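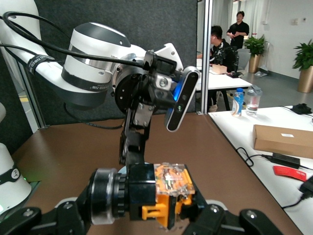

Trendutix Forums > Workspaces > Storage and Organizing

Topic: Small parts on a shared table, plates or a lidded box?

hdmytriv
4 April 2018
We share a big brown table at work and a white side table next to it. The side table collects everything people put down on the way past. Drink bottles, a cardboard box, a power adapter with its cables all over the top. I can live with that one.

My problem is the brown table. We keep small fittings there and they end up on dinner plates. It started with one plate from the kitchen and people got used to it. Parts roll to the middle, you can see what you have, and a plate costs nothing. But they get bumped, and I am tired of finding fittings on the carpet.

I bought a white box with a lid that latches at both short ends and a handle set into the lid. My plan was that everything goes in the box at the end of the day. What happens is that people set the box down next to the plates and leave it shut.

Does anyone have a setup like this that works? We are in the open part of the office near the glass partition, so people walk by all day and it does need to look decent. 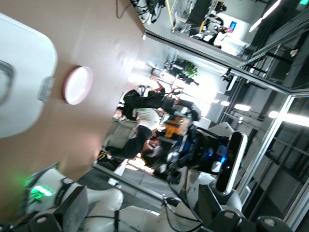

borislav_o
Get rid of the box. Any lid with two latches is two more things to do before you can put a washer away. Open trays, low sides, and that's all you need on the table.

Grewal
Disagree. Open trays are what she has now, they just happen to be plates. If stuff is getting knocked on the floor then trays will get knocked on the floor too.

borislav_o
A tray has a straight edge and it sits against something. A round plate has a rim you can catch with your sleeve. I've used both.

Grewal
OK, but somebody still has to carry it to a cabinet at night. I would take a closed box for that every time. I dropped an open tray of 100 spacers on a stairwell in June and I was still finding them weeks later.

tabletop_mel
What about a drawer unit? We have a Sonasow one with 5 drawers. Bottom drawer sticks but the rest are fine. Labels on the front and people mostly follow them.

hdmytriv
I looked at drawers. The back edge of the table has a panel along it and the front edge has wiring, so there isn't a good spot for a unit that wouldn't be in somebody's way. It would have to go on the side table, and then people won't walk over to it.

Grewal
Then clear the side table first. You said you can live with it but that's half your space. Bottles go to the kitchen, adapter gets a hook or a bag.

hdmytriv
I tried that. It stays clear until lunch.

borislav_o
Use the box but leave the lid off during the day. Lid goes on when you pack up. I still think a tray is better.

hdmytriv
I'll try a version of that. This is what I wrote up for the others, tell me if something is missing:

1. One plate in use at a time. Fittings go on the light blue one, the white one stays empty. The box sits between them so it's in reach from either side.
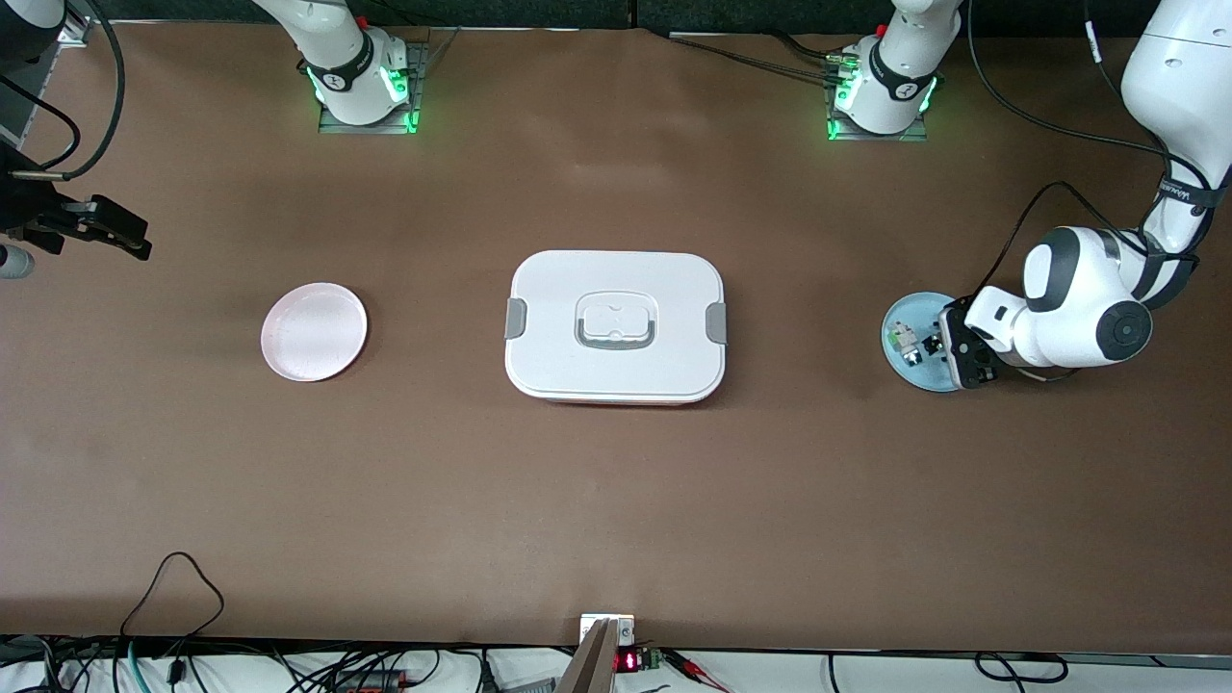 2. Box open in the morning, lid under it or behind it.

3. Anything you haven't used by the time you leave goes in the box. Both latches closed before you pick it up by the handle.

4. No food on the plates, ever. Kitchen plates stay in the kitchen.

tabletop_mel
Number 4 should be number 1. Put a dot of tape on the underside so nobody washes it and puts it back in the cupboard.

Grewal
I'd drop the white plate completely. An empty plate on a table is going to have something on it by noon.

hdmytriv
I want to keep it for sorting. You tip out a handful, pick what you need, and the rest goes back.

Grewal
Sort into the lid then. You have it off anyway.

borislav_o
Not if it has a recess in the middle for the handle, small parts will sit in there and you'll be digging them out with a fingernail. Keep the plate.

hdmytriv
Keeping the plate. Does anyone know if Destach still sells the thin foam liners? I want one for the bottom of the box, it's loud when you drop things in.

tabletop_mel
They do but only in packs of 2. Shelf liner from the grocery store works the same, cut it a little small or it bunches up in the corners.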